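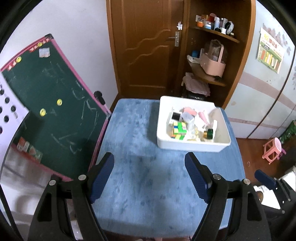 A written comment on the handout objected that a tray is only a drawer without a front, and that anything put in one stays there until the tray is replaced. Take this first. The objection is fair for trays with no fixed emptying time. Most of the talk is a reply to it.

Clarkard Household Storage Evening, talk 2
Open trays and small mixed items

Opening

Define the term before going further. By "mixed items" I mean things small enough to hold in one hand and with no shared use. The white tray on the first slide is typical: a puzzle cube, a dark green jar with a gold band, a striped packet, a pink folded paper or card, small wrapped pieces towards the front. No single cupboard would take all of it.

Say that the subject is the tray and its surroundings. Drawer dividers are covered in the Brolero handout and I will not repeat them.

Slide 2: tray or box

A lidded box hides its contents and tends to be opened less often. An open tray can be checked from standing height. The cost is dust, and anything light goes over the side if the tray is carried at a slant.

Rectangular trays waste less table than round ones. Plastic wipes clean. Wicker holds crumbs and I would not use it for wrapped sweets or cosmetics.

Keep the rim low. In the Steton flat we tried a deeper tray for the whole of January and the flat things went to the bottom and stayed there. Cards, receipts and sachets were the worst.

Slide 3: the surface underneath

Go back to the first slide if there is time. The table has a light blue fuzzy cloth on it. General points on cloths of this type:
- small round things roll less far than on a bare table
- a tray does not slide well on pile, so lift it to move it
- crumbs and paper scraps stay in the pile and need a brush or a vacuum nozzle
- a tall narrow bottle stands less firmly, so put it in the tray

Pause here. Somebody usually asks about oilcloth. Answer: better for meals, worse for beads.

Slide 4: sorting a tray

Procedure, to be read out slowly.

Empty the tray completely. Do not sort inside it. Put the contents down in a line, largest at the left. Wipe the tray while it is empty.

Take out anything with a home elsewhere in the same room and walk it there. Leave items for other rooms in a second line and carry them in one trip at the end.

Open any folded paper. Bin the wrappers. Check jars for a loose lid before laying them down.

Put back what is left with the tall things at the back and the flat things standing on edge against one side. Food and cosmetics should not share a tray. If they have to, put a small tub between them.

Figures for this part: the Okafor tray, as we found it, held 27 items. 19 of them had a place in the same room. The remaining eight went back in the tray, and that was the end of the job.

Slide 5: neighbours of the tray

A tray fills from whatever stands next to it. On the first slide there is a green chalkboard with a pink border, with yellow smiley magnets on it and picture cards of fruit at its lower left edge. Loose parts of a board belong with the board. Give magnets and cards their own flat dish, or they will be in the tray by evening.

The corner shelf in the background has bottles and jars along the top. A curved corner shelf is suited to this: narrow bases, one row, labels forward. Two rows do not work, as the back one is forgotten. I would keep the top shelf for things adults use and move nothing heavy up there.

Slide 6: where small children live

Gum, coins, button cells, small sweets and medicines should not be in an open tray at child height. A latch on the door helps only while the door is shut. Move the tray or change what goes in it.

Slide 7: emptying time

Return to the comment from the start. Fix a time of day and attach it to something already done, such as clearing supper. Two minutes is enough for a tray of ordinary size. My own limit is weight: over 200 grams of paper and I stop and deal with the paper separately. Kitchen scales will do.

If time is short, drop slide 3 and keep slide 6.

Questions. Handouts are on the table by the exit - spare copies under the projector stand.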